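Cable day at the sink

March 4, 2018

I had planned to spend the day on software, which is to say sitting down. Then the wrist on the right-hand arm went to the end of its travel, the gripper cable went tight as a guitar string, and the controller announced an error with a number I have now seen often enough to consider a colleague.

For anyone new: we have two arms at a kitchen bench with a sink in it, and the whole arrangement goes by Tramlow, a name I didn't choose. The arms were sold as plug and play. The grippers, cables, brackets and camera mounts were sold by other people, who had their own ideas. Most of looking after the cell is looking after the stuff strapped to the outside of it.

So, dressing the cables again. The old run had the gripper cable tied down at every link, very neat, very admired by visitors, and too short at the wrist by the width of a thumb. An arm with seven joints will find that thumb.

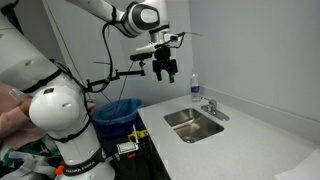
What I do now is start at the gripper and work back. Plug in, leave a loop, put the wrist at one end of its range and see whether the loop goes tight, then put it at the other end and see whether it snags on a knuckle. Only then does a zip tie go anywhere. If you start at the base, as I did the first 3 times, all the slack you carefully saved ends up at the wrong end and you get to buy more zip ties.

Amirhossein Bakhtiari, who built the first version of this cell and then sensibly changed jobs, left a note in the logbook reading "ties snug not tight". I ignored it for months. A tie pulled hard on a thin cable pinches it right where the arm bends, and you get a gripper that works perfectly except when it's doing something. The log says the last cable managed 1,918 cycles before it started dropping out. The one before that got to 2,275, and I'd love to claim I know why it did better.

After the ties I run the arm over the sink at the slowest speed the software allows, one hand on the stop button. The low pose is the one to watch. The fingers have to get down towards the basin without the cables catching on the rim, and the elbow folds in a way it doesn't anywhere else on the bench. I do 5 passes, and if a loop so much as brushes anything I cut the nearest tie and go back a step. It's a dull way to pass a morning, but duller still is recalibrating after the thing has yanked its own gripper sideways.

I should also trim the tails. I always mean to trim the tails. 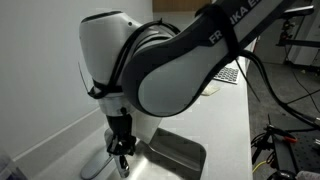

Things I'd tell myself last March

Buy the longer cable. You can lose extra length in a loop, but a short one stays short no matter how you swear at it.

Write the camera bracket position down before you loosen it. Pencil mark, tape, anything. I lost an afternoon to a knob I was sure I hadn't touched.

Don't reuse ties. The reusable kind let go a bit at a time, and the first you hear of it is a slapping noise.

Reload the gripper weight after any change to the wiring. The arm thinks it knows what it's carrying, and if it's wrong it drifts, slowly and with great confidence, like my uncle parking a caravan.

Next job is the left arm, whose cables I haven't touched yet and which has behaved itself so far. I've ordered a bag of the softer hook-and-loop straps to try on it. If they hold up I'll post the lengths I used, joint by joint, for the other two people who care.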